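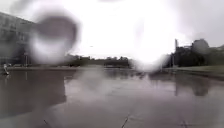
The Battery Light

The battery light came on just past Pimentel. Small, red, no sound. I tapped the dash like that ever fixed anything.

Twenty-one miles to Vuvthorpe. I turned off the radio. Turned off the heater. Kept the headlights because it was December and already getting dark, and the wipers because I had to.

The alternator was new. Well – new to me. Rebuilt, from Celard, two years back, paid cash. The guy at the counter said it would outlast the car. I had the receipt somewhere. Glove box, probaly. Under the napkins.

Ten miles. The headlights went kind of yellow. The wipers took thier time coming back. I talked to the car. Come on. Come on, old girl. My dad used to talk to his truck like that and I used to laugh at him.

At the top of the grade I let her roll. Then the dash went dim, every needle down together, and the engine quit. No cough. Just quiet, and tires, and rain on the roof.

Steering got heavy. I leaned on it. There was a sign at the bottom, one bulb over it, BOTOMUM AUTO ELECTRIC, and I aimed for that. Used up every bit of hill I had. Stopped with the front wheels in the lot and the back ones still in the road.

A woman came out wiping her hands. Looked at me, looked at the car.

"Belt or alternator?"

"Alternator," I said. "I think."

She popped the hood and put a flashlight down in there. Reached in with two fingers. Held up a strip of rubber, all chewed, like something off a dog's floor.

"Belt," she said.

I had 1000 dollars in an envelope for the first month's rent in Vuvthorpe. I'd been spending it in my head for the last 3 miles. Tow, part, labor, motel. All of it gone, and me calling my sister.

"How much is a belt?"

She told me. I laughed, too loud. She didn't ask.

"Battery's flat though," she said. "I'll put it on the charger. Couple hours. There's coffee, it's bad."

We pushed the car in together. I sat by the charger and watched the needle. Drank the coffee. It was bad.

More stories
Jumper Cables
The Loaner
Two Quarts Low
What the Tow Driver Kept

Contact | © 2022 | Back to top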